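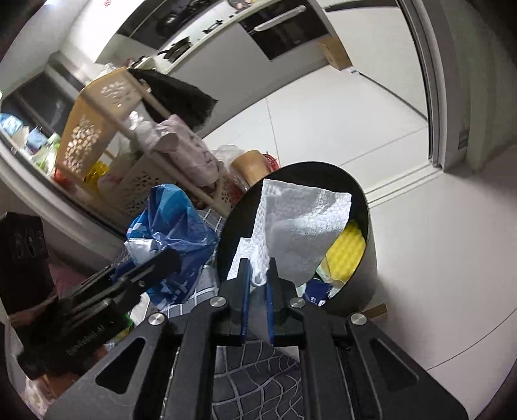
Hand-held gripper at the trash bin, kitchen station, Cercombe.

Visits > Labs > Cercombe

Print | E-mail this page

Motivov opened its Cercombe site to visitors on April 30, 2018. Waltraud Hamann led the kitchen tour. Operators carry the gripper by hand and do the chore themselves — no arm is involved at this stage. Each pass is stored as one demonstration. The bin task had 1,221 on file, out of 3,745 for the kitchen.

Paper towel is the hard item, Hamann said, as it folds differently on every grasp. Replay on an arm is done at Grube and was not shown.

4 shares | 2 comments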